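The Arm That Didn't Know It Had Stopped

The fault log at Stedholm runs to 1528 lines. The one that matters is near the bottom and it says, in full, "position ok."

Position was not ok. Position was almost 10 millimeters out, and the arm went in anyway.
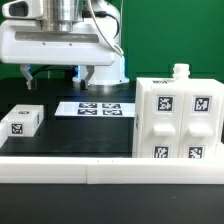
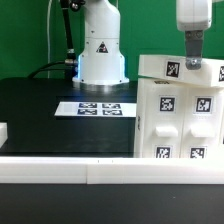 The Stedholm cell: white arm, black table, square markers on the fixture and the card.

The job came from Gatach, who wanted drawers opened and shut for hours without a person standing by. Simple enough. A camera finds the markers, software works out where everything is, the arm does the rest. It ran clean for 139 cycles. Then a pull on a handle went crooked, the gripper caught, and the motors kept pushing because nothing told them to quit.

Loud, apparently. Somebody hit the stop button from across the room – well, ran across the room and then hit it. That run is the bit the safety people keep coming back to. The button was 2 meters too far away.

So what went wrong? Depends who you ask. Vincze, the outfit that wrote the tracking software, blames a stale reading. The camera lost a marker for a moment and the program held on to the last good number, and went on calling it good. No warning, no timeout. Old data with a fresh stamp on it.

Stedholm's own crew say fine, but the force limit should of caught it regardless. It had been raised back in December to get past a sticky drawer and never put back. There's a note about it. The note is in a folder that the night shift can't open.

Two small mistakes, then. Either one alone and you get a stopped robot and a grumpy email.

Damage: one bent finger, a cracked handle, a morning lost. Nobody hurt. Ovska, which insures the lab, sent a reviewer who spent most of the visit on the force setting and teh rest on that button.

The fixes are dull. Readings now expire. The force limit resets at every startup, whether the crew likes it or not. A second stop button is on order, for the door side. Gatach still wants its drawer hours and the count has gone back to zero.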